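Rulside corner sofa with chaise, cream leather
Product no. 3474
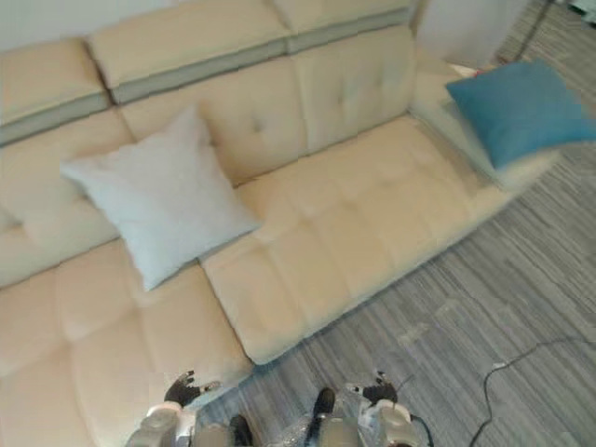

One customer who has had the Rulside since March writes that the quilting on the seats looked as if it would be hard to keep clean, but a soft brush on the vacuum gets along the seams well enough and the job takes a few minutes a week. The same customer would have liked a longer chaise.

Reply from Sternley: the chaise comes in one length only at present. A footstool in the same leather can be ordered and pushed up to the end of it.

About the Rulside

The Rulside is a sectional sofa in pale cream leather, with a deeper chaise section at one end and a low padded armrest at the other. The seats are quilted in squares and have a rounded front edge. The back is tufted, with padded headrests above it. A light grey band runs across the headrests and carries on along the whole back of the sofa.

The sections are delivered separately and stand side by side. They are held by brackets underneath, which can be undone if you need to move the sofa or get at the carpet. Leave the brackets off until you are happy with where everything stands. If you see a gap between the seats, check that both sections are pushed fully back against the wall or line of the room, then tighten the brackets again.

Choosing the side

Please say when ordering whether you want the chaise on the left or the right. We give the side as seen when you stand in front of the sofa and look at it. The sections can't be swapped over afterwards, as the armrest is fixed.

Cushions

Throw pillows are sold singly and are not included in the price of the sofa. The Pliltberg is square and comes in white with a pale blue-grey tint or in teal blue. Covers have a zip and come off for washing at 30 degrees or below. Wash the teal on its own the first time.

Damp covers should not be laid on the leather to dry.

Delivery and access

Delivery is to the room of your choice on the ground floor or first floor. Measure your front door, hallway and any turn in the stairs before you order. The narrowest point needs to be at least 70 cm clear with the door open or taken off. If you have less than that, ring us first. We can sometimes bring the chaise section in on its end, but this depends on the height of the ceiling.

The feet are packed in a bag taped to the underside of the chaise section. They screw in by hand. On carpet, check them again after a week or two once the sofa has settled.

We take away the packaging if you ask on the day. Old sofas are collected for a charge of 25 pounds, which must be booked when you order. The drivers can't take one that hasn't been booked.

Looking after the leather

Dust with a dry cloth. Use the soft brush of the vacuum along the stitching and round the buttons. For marks, use a cloth wrung out in lukewarm water and wipe a whole square at a time, from seam to seam. Dry it straight away with a clean cloth.

Cream leather will pick up dye from new jeans and dark throws. Wipe it off the same day if you can. Do not use baby wipes, washing-up liquid or spray polish.

Keep the sofa 3 hand widths from a radiator and out of strong sun where possible. The grey band is wiped in the same way as the rest.

We recommend Lapiņa leather cream twice a year. Put it on thinly, leave it overnight and buff it in the morning. Try it first on the back of a section.

Guarantee

The frame is covered for five years and the leather and stitching for two. Creasing on the seats and slight differences in shade between sections are normal with leather and are not covered. Keep your order number, as we need it for any claim.

Spare feet, brackets and touch-up kits in cream and grey can be ordered from the Sternley spares desk. Quote the product number at the top of this page. Leather samples are free and go out by second class post.

Page last updated December 2019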